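Galería: la mesa azul – cubos, plato y balde
julio de 2022

Unas fotos de la mesa de clasificar. Texto corto, voy con prisa.

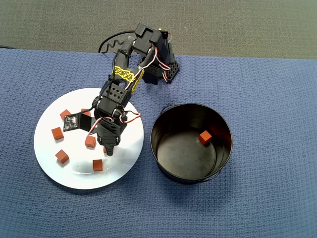
Olga Gaete: ¿Y el paño no se arruga cuando arrastras los cubos? Yo probé con un mantel liso en casa y a la tercera pasada ya era un acordeón. Además los cubos se me iban al suelo.

Pues Olga, se arruga menos de lo que pensaba. El tejido tipo gofre agarra bien y no hay que andar estirando a cada rato. El liso lo probé en marzo, un desastre, lo devolví. Si vas a comprar, pide la muestra antes – el color en pantalla engaña muchísimo.

Siete cubos en el plato, uno en el balde. Naranja tirando a rojo, según la luz. Quedan muy bien sobre el blanco y también sobre el negro, que era lo que más me preocupaba.

El plato: blanco, redondo, grande. Brilla un poco. Para comer no lo uso, que ya me preguntaron dos veces. Salió de la tienda Kushnir, de la estantería del fondo, donde dejan las piezas sueltas. Me costó 430 y venía con una etiqueta pegada que tardé una tarde en sacar. Agua tibia y aceite, no rasquen con cuchillo.

El balde: metal negro. Lo compré en Prollham, por 1.504 con el envío. Caro, ya sé. Pero el de antes era liviano y al menor golpe se volcaba con todo dentro. Este se queda donde lo pones. Suena fuerte cuando cae el primer cubo, despues uno se acostumbra.

Los cubos: de un juego Skadmont, comprado de segunda mano. Bianca Hodoroagă me avisó del anuncio y fui esa misma tarde. La caja estaba rota y le faltaba la tapa, los cubos perfectos. Hay más en el cajón, pero con ocho me alcanza para practicar, con más se me hace largo y termino haciéndolo mal.

El paño: azul, cubre casi toda la mesa. 1.000 justos el corte. Se lava a mano y se tiende estirado, nada de pinzas en las esquinas porque deja marca. Lukian Symonenko dice que a máquina también aguanta. No me animo.

El suelo: moqueta gris, la de siempre. Los cubos que caen no hacen ruido y luego hay que buscarlos a gatas. Pendiente de poner una caja baja a ese lado de la mesa.

Cómo va el ejercicio, para los que escribieron. Los cubos empiezan repartidos por el plato, sin orden, cada uno girado como caiga. De ahí al balde, de uno en uno. Nada de amontonar ni de empujar dos a la vez. Cuando el plato queda limpio, se vuelca el balde otra vez y a empezar. Lo difícil son los dos últimos, siempre – ya no hay nada al lado que los frene y se escapan hacia el borde.

Olesia Pylypenko lo hace con el plato más lejos y el balde casi en el borde de la mesa. A mi me resulta incómodo. Prefiero los dos juntos, el balde a la derecha.

Cuentas, porque también preguntaron: tengo apuntado 3.270 de gasto en total, con el paño, el plato, el balde y los cubos. La mesa aparte, ya estaba.

Faltan por subir las del cajón y las de la otra mesa, la de Putness, que tiene el tablero más bajo. Miroslava Sydorenko me pasó las medidas pero no encuentro el papel. Si alguien las tiene que me las mande, por favor, que quiero cortar el segundo paño antes de irme.

Para preguntas mejor en los comentarios, el correo lo miro poco. Lo del plato repetido lo contesto esta noche.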